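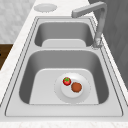

Applicants from the spring round have asked whether the diary can be filled in at the weekend from memory, and one former participant wrote to the study office that she would have signed up again if the evening entries were shorter. Both points have been taken into account. Entries must still be made on the day, but the evening form is now a single page.

Search this site Enter keyword or postcode Go

CALL FOR PARTICIPANTS: HOUSEHOLD WATER USE STUDY, CLORLOW AND LOLLPORT

Darnton is recruiting 188 households for a study of domestic hot and cold water use. Fieldwork starts in September and runs for 8 weeks. The study compares what people record in a diary with what a meter records at the kitchen tap, the bathroom tap and the shower.

Who can apply

One adult per household applies on behalf of everyone living there. The home must be in Clorlow or Lollport and must be the main residence of all the people listed on the form. Renters may apply with written permission from the landlord. Homes with a private well are not eligible. Homes with a water softener are eligible, but the model and the date of the last service must be stated.

What participants do

– Allow one installation visit and one removal visit. Each takes less than an hour.
– Keep a daily diary of dishwashing, laundry, bathing and cooking. Dishes washed by hand and dishes washed by machine are entered separately.
– Note any day on which the home is empty overnight.
– Complete a closing questionnaire of 68 items, on paper or online.

The meters are Hnatiuk clamp-on units and do not require any pipe to be cut. They record flow and temperature only. Participants should not move them. If a unit comes loose, call the study office and leave it where it is.

Payment

Each household receives $188 after the removal visit. Households that leave early are paid for the full weeks completed. Payment is made by check to the adult named on the form.

Data

Diary and meter records are stored under a household number. Addresses are kept in a separate file and deleted once payment has cleared. Results will be published by area, with no figures for single homes.

How to apply

Request a form from the study office in Lollport, open until 4 p.m. on weekdays. Completed forms must arrive by noon on the last Friday in July. Places in Clorlow are allocated by lot if there are more applicants than meters. Unsuccessful applicants will be placed on a reserve list unless they ask to be removed.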